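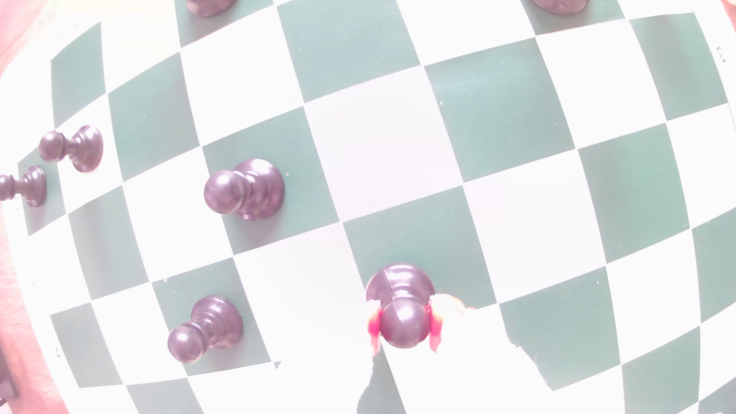
Siamak Akbari would like more chess players to lose their pieces properly, meaning into a bag, at the end of the night, with the bag going back on its hook. Too many sets come home one pawn short, he said, and a set that is one pawn short tends to stay in the cupboard.

The Brusidside Chess Library will start lending full club sets to the public in July. Anyone with a Brusidside library card can borrow a set for three weeks at no charge. The program opens with 144 sets, paid for by a grant of $3000 from the Lerel Fund and by donated equipment from the Ansari Street club, which closed its upstairs room last winter.

Each set comes in a cloth bag with a roll-up board, 32 pieces and a card listing what should be inside. The boards are green and white vinyl with numbers and letters printed along the margins, so players can write down their moves or follow a game from a book. Vinyl was picked over folding cardboard after a trial at the Gonura branch, where the cardboard boards split along the crease.

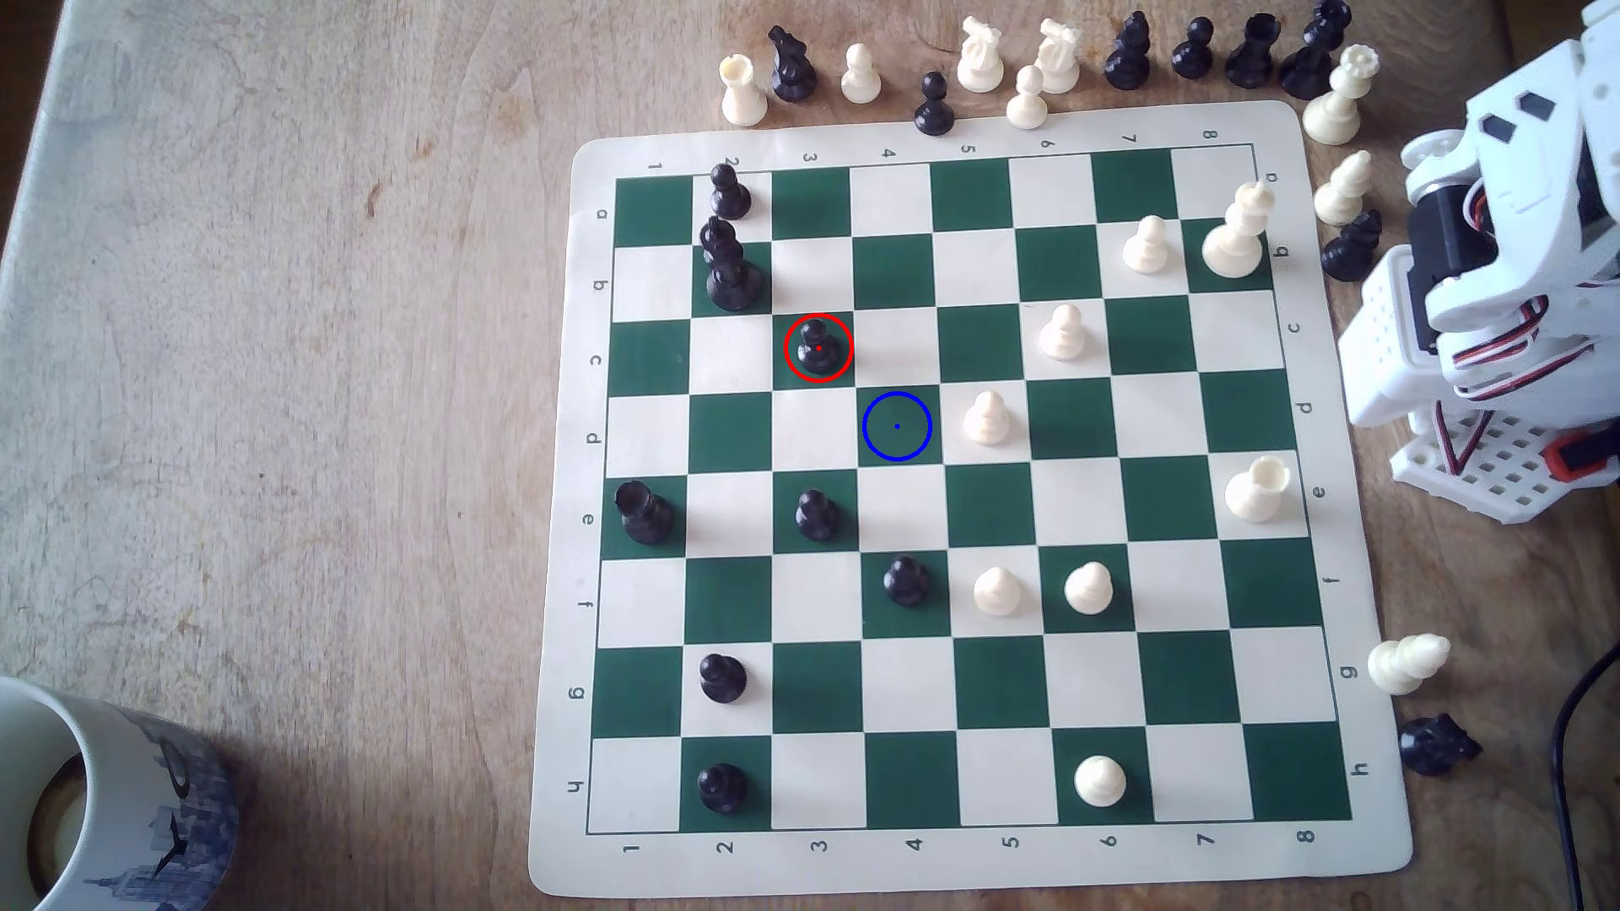
Borrowers can use the sets for full games or for practice positions with only part of the pieces in play. A booklet of 211 positions is included with every loan. Most are endings with rooks and pawns, printed two to a page, with the answers at the back. Pieces that are not needed for a position can stand next to the board on the table until the next one is set up.

Sets can be picked up at the front desk of the main library or at the Gonura branch. Returns go to the desk and should not be put in the book drop. Staff will check the contents against the card. There is no fine for a missing pawn, but borrowers are asked to report it so a spare can be added before the set goes out again. The library has 600 spare pieces in black and white for this purpose.

A beginners' table will run at the main library at 6 p.m. during the first month of lending. Players may bring a borrowed set or use one of the library's. Children under ten need an adult with them.

Schools and senior centers may request up to eight sets at a time. Request forms are available at either desk.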